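From: Karlijn Visser
To: irnum-list
Subject: Re: [irnum] Serncombe open day, worth the drive?

Eskil Blomqvist wrote:
> Did anyone make it to the Serncombe open day in September? I'm wondering
> if the two-arm demo is worth bringing my night class to.

Hi Eskil, I went, and yes, bring them! Alfredo Dagdag and I got there at 3 and stayed way too long at the Dahlgren table.

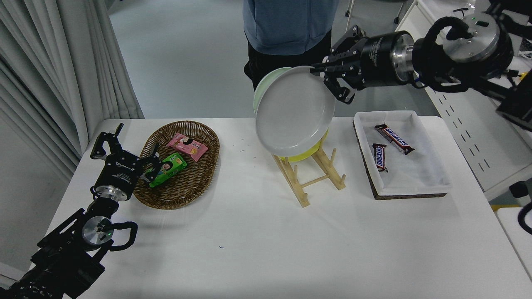

Parking is a pain, by the way, use the Faluner lot. Quyên La ran the talk and she's great with beginners. She let people ask anything, including the guy who wanted to know if it does laundry (she said ask again next year).

What I liked is that it's just kitchen stuff, plates and a rack and some snacks, so you don't need any background to follow along.
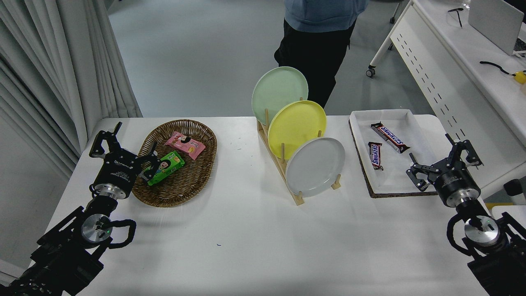 I asked about the practice runs and she said they have 2658 saved so far and want 3000 before the next one. That's a lot of plates.

Stand near the front if you can, the grippers are smaller than you'd think.

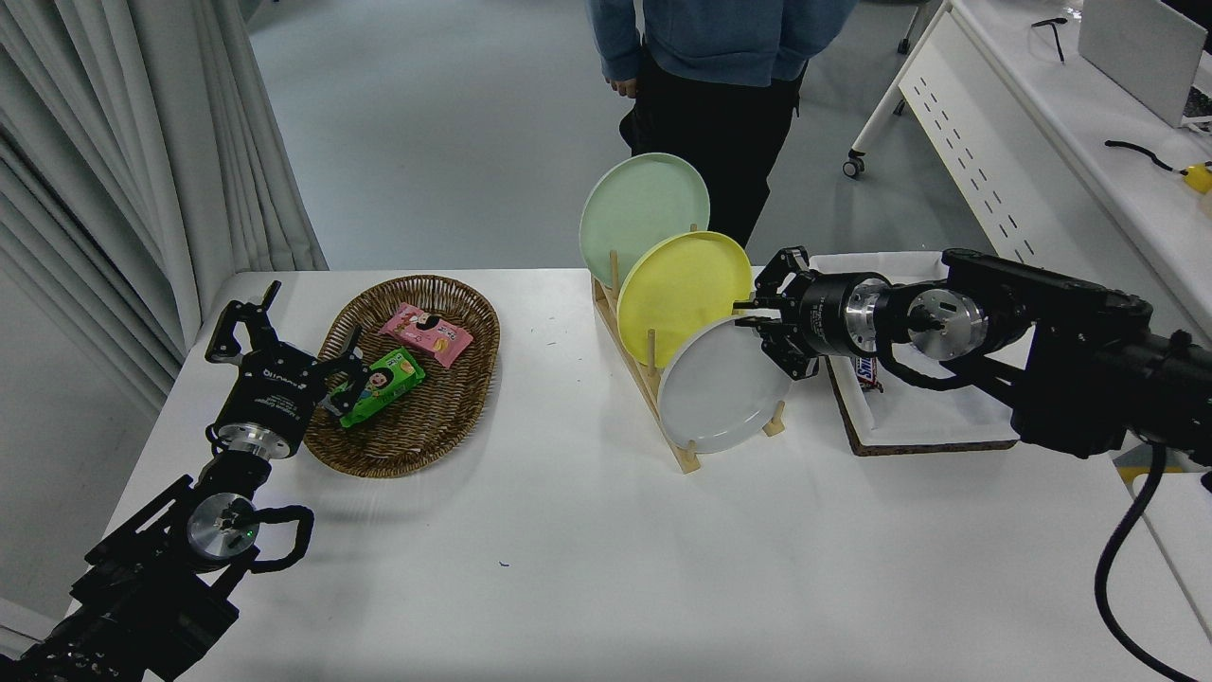

Right arm at the front plate in the rack

Groups are capped at 17, so write to Ylva Björklund early if you want a slot. I can send you her address off list.

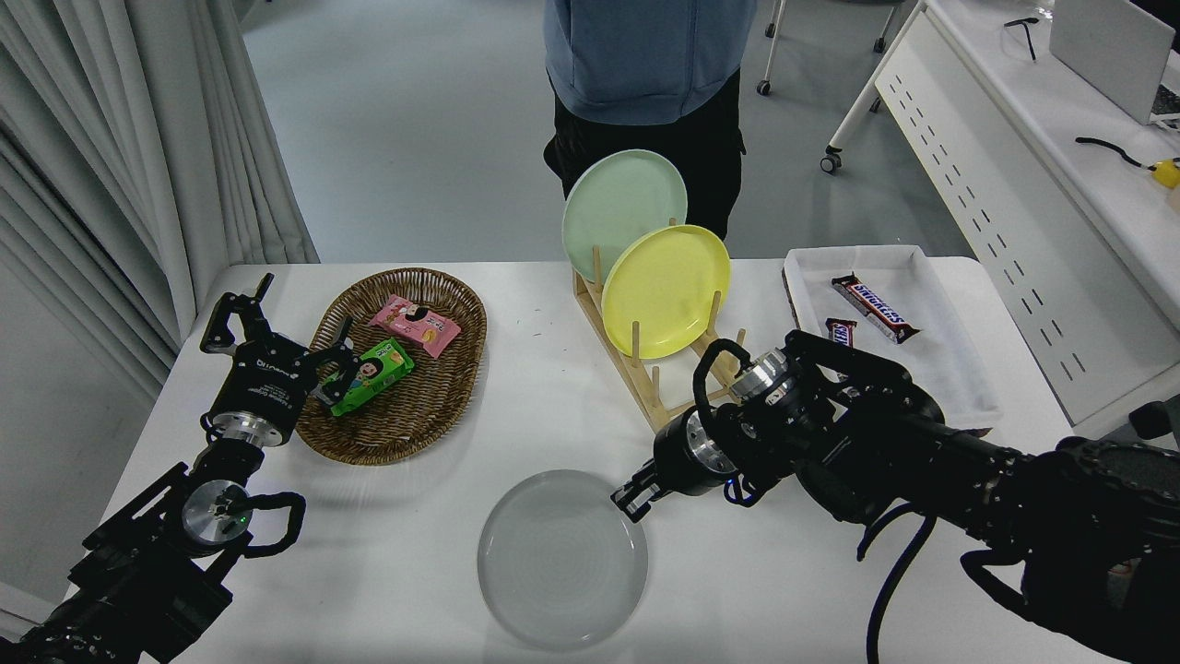
One plate flat on the table, two in the rack

Alfredo has more pictures if you want them for class.

Karlijn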